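Dilombridge Makers and Menders
Minutes of the meeting held March 1, 2020, upstairs room

I'm doing the minutes again, so as usual they're in my words and you can shout at me if I've got something wrong. Apologies received from the people who usually send them. The last minutes were agreed once we'd put the spelling of Gwilliam right (two Ls, my fault both times).

1. The visit to Gwilliam

Most of the evening went on this, so I'll put it first even though it was third on the agenda. We all agreed it was a cracking afternoon out! 36 of us went in the end, which filled the coach and left a few following on by car, and the cars got there first because the coach went to the wrong gate.

For anyone who missed it, Gwilliam is the workshop on the old dairy site where they build and try out robot arms for small firms. The one we'd all come to see is called Fisto. It's meant for light picking and packing, the sort of job where somebody stands at a bench all day moving things from one place to another. I'd expected something huge behind a cage and it's really quite a modest machine, though it did make me step back the first time it swung round.

Their demonstrator took us through it slowly, which suited me. First the arm on its own, up and down and side to side, then the gripper opening and closing with nothing in it, then picking up bits and pieces and putting them down again. It dropped a bread roll and got a round of applause for that. Several of us thought the empty run was the best part as you could see how little it takes to get from open to shut, and there was a good long question time about how hard it squeezes. The answer was that you set it yourself and start low.

The price came up, of course it did. We were told 2985 pounds for the gripper kit, and that's without the arm, so there was a bit of a silence after that. It was pointed out at the meeting that we have never spent that on anything, including the roof.

Points raised afterwards:
The talk in the first room was hard to hear from the back.
More chairs wanted, or at least a warning to bring a folding one.
The tea was excellent and so was the lemon cake.
A few members would have liked a go with the controls. I've asked, and they'll do it for smaller groups if we book.

Agreed: I write and thank them. Agreed also that we ask for a second visit for those who couldn't get on the coach.

2. Our own open day

There was plenty of enthusiasm for having a robot at ours after seeing theirs. Gwilliam have said they'd lend us Fisto and somebody to run it for the afternoon, free, if we cover the van. We had a long chat about where to put it. The front hall is the obvious spot but it gets very crowded by the door, so we settled on the back room with people let in a few at a time, and a rope.

Last year we had almost 86 visitors through and I'd like to beat it! Posters to go up before the end of March. I said I'd do the wording and then remembered how that went last time, so please could somebody read it before it's printed.

3. Brurkeo

Brurkeo is the little sorting machine some of us have been building on and off since the autumn. It still jams on the washers. We talked about whether the soft fingertips we saw on the visit would help, and opinion was split down the middle. I think it's the chute, I've always thought it's the chute, and I'd like that minuted. Agreed to spend up to 30 pounds on rubber sheet and try it both ways.

4. Any other business

The key to the tall cupboard is missing again. Please look in your coat pockets.

Next meeting same room, same time, and I'll bring the biscuits. I'll pass the Gwilliam booking form round then too, so have a think about whether you want a turn at the controls. 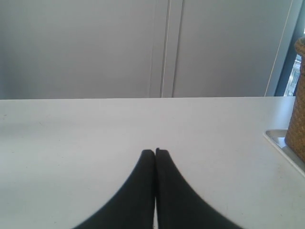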